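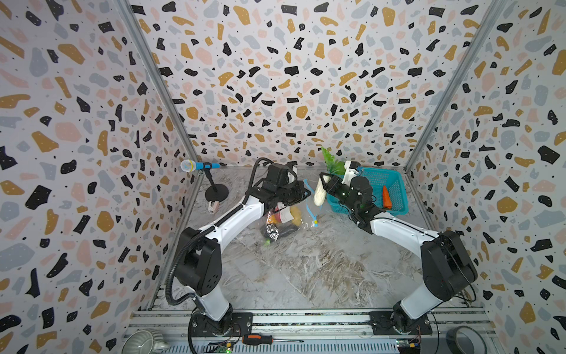

2 min read

Bultcombe workshop invites neighbors to meet its homebuilt robot grocery packer

BULTCOMBE, June – The members of Jastside, the shared workshop that many folks here know for its bike repair evenings, are happy to announce that Bakos, their two-armed packing robot, is ready for company, and everyone is invited to come see it at the June open house!

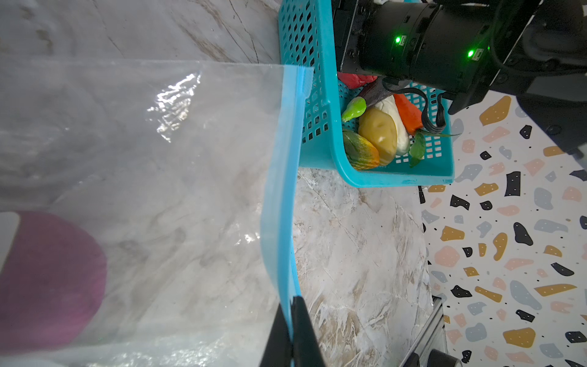

By Perla Ventura, for Jastside

Bakos began as a kitchen-table sketch by member Rachid Metwally and grew, over 200 evenings and a good deal of coffee, into a pair of arms on a metal rail with patterned walls on three sides. The build cost $2,000, with $600 of that going to cables, brackets and parts that had to be ordered twice. Its job is to move toy vegetables between a basket and a zip-top bag, and there is plenty left to teach it.
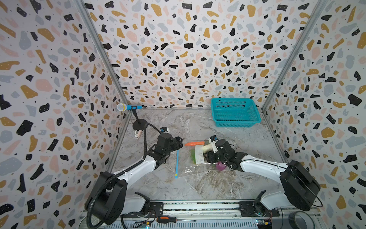
The basket at the back, with the toy carrot and the zip-top bag out on the table.

"A plastic bag never sits the same way twice, and I have come to love that about it, most days," said Hae-won Yeo, who looks after the gripper software with Seung-woo Seol. "We would be so glad to have more hands, and you don't need to know a thing about code."

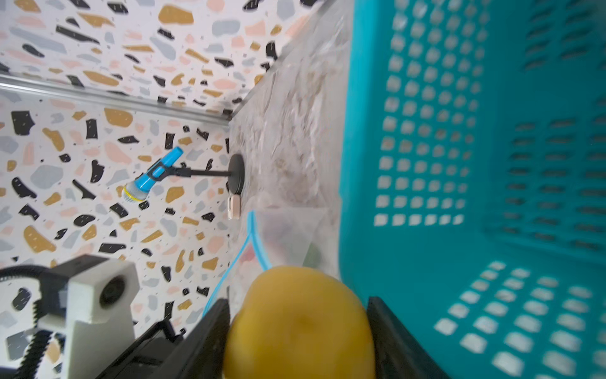
A yellow toy fruit in the gripper.

The open house starts at 3 p.m., and children are very welcome (please bring a grown-up along). To ask about joining the build, stop by the front desk and leave a note for Gillespie Mowat.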